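Clikance Community Help
Home > Craft Rooms and Desks > Storage

Where do you keep markers so they don't end up all over the work surface?

Posted by bondemmont_crafts
Viewed 1737 times

Hi all! I've finally got a proper nook to work in, with dark gray ribbed panels on three sides and silver aluminum rails holding it all up, and I love it, but my markers are driving me up the wall. I have way more of them than I need (I blame a Danzer clearance bin) and I can't settle on where they should live. I laid down a flowery mat because the bare surface was so gloomy, and that part I'm happy with. I also hung a white mesh basket off the back rail and fastened a black wire one to the left side with zip ties.
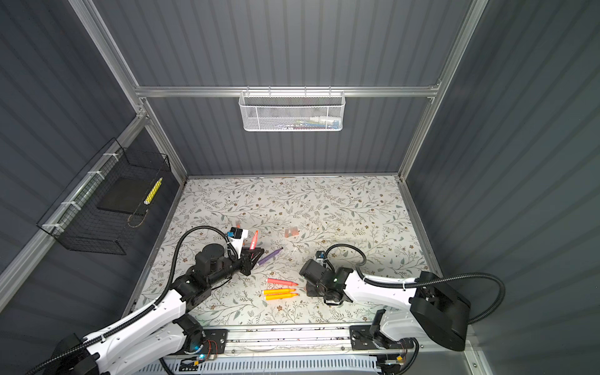
The nook, with the white basket on the back rail and the black one on the left.

So my trouble is this. The white basket is handy but things sink to the bottom and I can only sort of see what's in there. The black one has a flat black tray in it that takes up most of the room, plus one yellow marker that I keep meaning to put someplace else. And the mat is where everything really lives, because when I'm coloring I want it all right there.

I don't want to buy a big organizer. I looked at the Pakano carousel and it's huge, it would eat half my space. Would you sort by color? By brand? Do you store them lying down or standing up? And what on earth do you do with caps while you're working? I lose them constantly. Last November I threw out 15 dried-up markers in one go and I was so mad at myself.

Haruna Hayashi
Member, 2246 posts

Oh I feel this one! I've had a rail setup like yours for a few years, and I went through the same thing with baskets.

First off, lying down is what I'd do, at least for anything with a tip on both ends. The ink stays more even that way. Single tips I'm less fussy about, although I've read you can stand those tip down and they do fine. So your white basket isn't a bad home for them, it's just a bit deep. I put a folded piece of felt in the bottom of mine to raise everything up (a dish towel works too) and now I can see what I've got without digging.

Second, take the tray out of the black basket. It's hogging the only spot you can reach without leaning over! I slid my tray behind the desk and I haven't missed it once.

The thing that helped me most was only taking out what I need for one picture. I pick maybe a handful, usually neighbors on the color wheel, and the rest stay put. Reds, a pink, a purple, a couple of oranges, that kind of thing, and that's plenty for an evening.
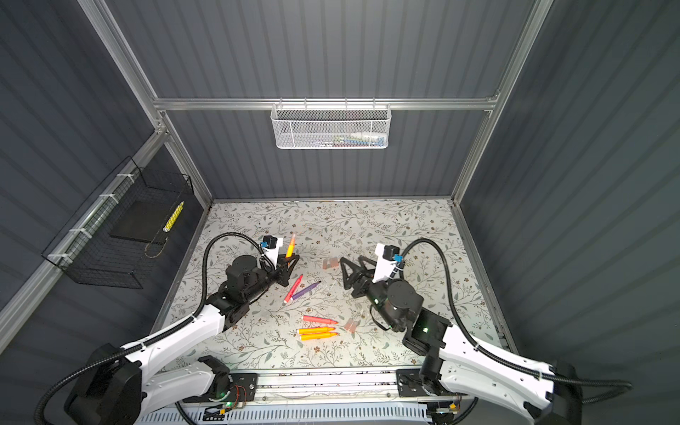

And when I want a color that isn't out, one of the others goes back first. It sounds strict but you get used to it fast, and cleanup takes no time at all. I used to spend longer putting stuff away than coloring, which was ridiculous.

For caps, I do two things:

Push the cap onto the back end of the marker if it fits. A lot of them click on nicely, but some cheap ones don't and will pop off and roll under the radiator, ask me how I know.

If it won't fit, stand the caps on the mat, open end down, next to each other and always in the same spot. Mine go to the right of my paper. Standing up they don't roll, and I see right away if one is still waiting for its marker.

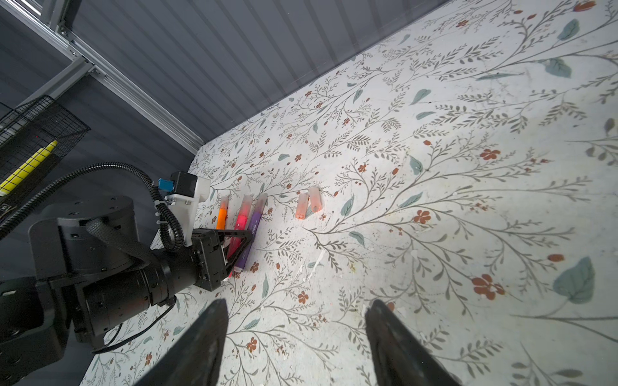

Sorting by color or by brand

By color, for me. I tried brand first and ended up with purple in three different places. If you mix water-based and alcohol ones, though, keep those two apart, and maybe that's a good job for the black basket once the tray is gone.

One more thing, trim the tails off your zip ties if they're sticking out. I scratched my wrist on mine for months before I got the scissors out. Good luck, and come back and tell us what you ended up doing!

inkydesk1867
Member

just use a mug

edit: ok, to be more useful, a wide heavy one so it doesn't tip. I keep mine at the back left and whatever I'm not using goes in there. The baskets are for paper. Never tried felt but I might, my scissors slide around like crazy.

bondemmont_crafts

Thank you both! The tray is coming out tonight. Haruna, do you glue the felt down or just lay it in there?

Haruna Hayashi

Just lay it in, then you can shake it out when it gets dusty.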